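# The Hirnivetti kit should ship with fewer scenes

Hirnivetti sells its gripper simulation package on volume: 60 scenes, 10 of them tabletop.
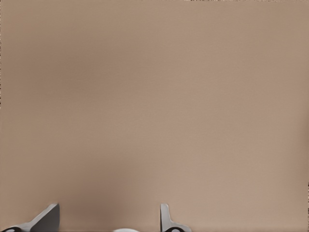

I think volume is the wrong measure. A buyer who trains on rendered views needs contact settings that can be read and changed, and the kit exposes 2 of them – friction and closing force. Porkeck's older package has fewer scenes and documents every parameter in a 57-page manual. I would pay the same price for half the Hirnivetti library if the solver settings were open. Until then, I recommend the trial license only.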